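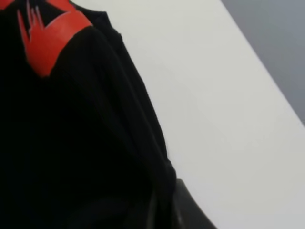 How long does one open day demonstration take to set up?
Allow 17 minutes from power-on to the first run. Add time if the table has to be carried in from another room.

4. Running the garment demonstration for visitors

This section covers the Hevura arm when it is used with the Kadlec table kit at an open day. Read section 3 (Power and stop controls) first. The steps were last revised on 21st April.

4.1 Before visitors arrive

1. Wipe the white work surface with a dry cloth.
2. Set the arm to Demo mode. The speed limit changes to 500 on the panel.
3. Place one garment on the surface. Dark cloth gives good contrast.
4. Open and close the gripper once from the panel.
5. Mark the visitor line on the floor, 2 meters from the table edge.

Note: Demo mode is lost if the main switch is turned off. Repeat step 2 after any restart.

CAUTION: Keep scarves, lanyards and loose sleeves behind the visitor line while the arm has power.

4.2 During a run

1. Press Start. The status light turns green.
2. Let the arm make its approach to the edge of the cloth. Do not straighten the garment by hand at this stage.
3. Show the wrist camera view on the large screen. Visitors at the back can follow the work from there.
4. If the cloth covers the wrist camera, wait. The arm backs off by itself when the view stays dark.
5. To end a run early, press Hold, then Home.

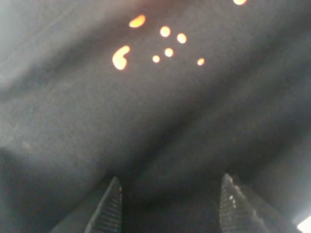
Figure 4-2. Wrist camera view with dark fabric over the open gripper fingers.

Note: Light coming through holes in the cloth can show as bright spots on the screen. If the panel reports "False edge", press Hold, turn the garment over and start again.

CAUTION: Never reach between the fingers to free cloth. Press Stop and open the gripper from the panel.

4.3 After the last group

1. Send the arm to Home and turn off the main switch.
2. Check the ridges of the finger pads for lint and clear them with the soft brush.
3. Write the cycle count in the log. Pads are replaced at 3,000 cycles.
4. Fit the travel cover if the unit is going back to Disimov.

Spare pads are ordered through Grillby. Quote the number printed inside the lid of the Kadlec case.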